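Small Round Containers and the Case for the Shallow Station

Bench storage for granular stock has changed very little in most small workshops. The material arrives in a bag, the bag goes into a bin, and the bin goes under the bench. Portions for daily use are then moved to whatever is within reach. At the Fustgate studio in Nelorport, where colored granules are portioned for mosaic and inlay work, the last step was given the same attention as the first, and the result is a layout that other shops can copy at low cost.

The layout is called James, after the street on which the first version was built. It consists of a cork surface, a set of short round metal containers, and a drawer unit with one working drawer. There is no rack, no carousel and no label holder. One color goes in each container and the containers stay open during a session.

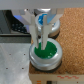
Container proportion is the first decision. A tall, narrow vessel saves bench area but hides its contents, and the last third of the stock has to be tipped out. A short, wide vessel takes more area and returns it in access. At a near-full level, with the green granules occupying most of the opening, the color can be read from above and a tool has only a short distance to travel past the rim. The bright metal rim also gives a clear boundary against the tan cork, which helps when two strong colors stand close together.

Fill level is set by weight. Fustgate uses 294 grams per container for its standard grade, weighed on a bench scale before the session starts. Filling by eye was tried for one season and dropped. The variation between containers was large enough to upset the end-of-day reconciliation, in which each container is weighed again and the difference entered against the job.

Bulk stock is held separately in lots of 3,000 grams. A lot is never opened at the bench. It is opened at the filling counter, over a tray, and the remainder is resealed before any container leaves the counter.

The second decision is the surface. Cork is softer than metal and has more grip than a painted top. A container set down on it makes little noise and does not slide when nudged. A stray granule tends to stop where it lands. The drawback is cleaning. Cork holds fine dust in its texture and should be vacuumed with a soft brush head at low suction, then wiped with a cloth that has been wrung out hard. Solvent cleaners are not recommended. Fustgate replaces its cork every 2 years.

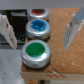 Arrangement is the third decision and the one most often argued over. A grid uses the area efficiently but puts the inner containers out of comfortable reach. A single file keeps every container accessible from both sides, and the order can be memorized in a few minutes. The Fustgate rule is that the color with the highest consumption takes the near end. The others follow by expected use on the current job, and the order is written on the job card so that a second worker can take over at midday without asking.

Spacing should be close. Wide gaps invite other items into the row, and a knife or a pencil left between two containers will sooner or later tip one of them. The studio allows a finger's width at most.

Lighting needs to be even. Glossy granules throw small highlights that can be mistaken for a second shade, particularly in the blues. A diffuse source at 600 lux on the work surface has proved adequate for sorting and matching.

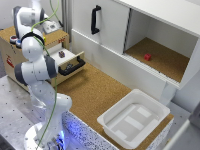

Secondary storage is where many stations fail. Items not needed for the current step have to go somewhere, and a distant cabinet will not be used. A low drawer unit beside the cork solves most of this. The light wooden one at Fustgate has a flat top that takes small round pieces at one end, and a drawer with a horizontal black U-shaped handle that can be hooked with two fingers. The pale interior is useful in its own right, as a dark object on the drawer floor is easy to find. Darker linings look better in a catalog and perform worse.

The drawer should not be subdivided at first. Dividers fix a pattern of use before one has formed, and most of those fitted at Nelorport were taken out again within a month. A plain drawer run for a full job will show which items need a fixed position. Dividers can then be cut to suit.

Skunance, which supplies the studio's containers, sells them singly and in trade packs. Matching the diameter across the set matters more than the finish. Mixed diameters make the row uneven and complicate the tare weights, which Fustgate keeps on a card taped to the scale. Each container is tared empty and clean when it enters service and checked again in May, when the bench is stripped down and the cork is inspected for wear at the front edge.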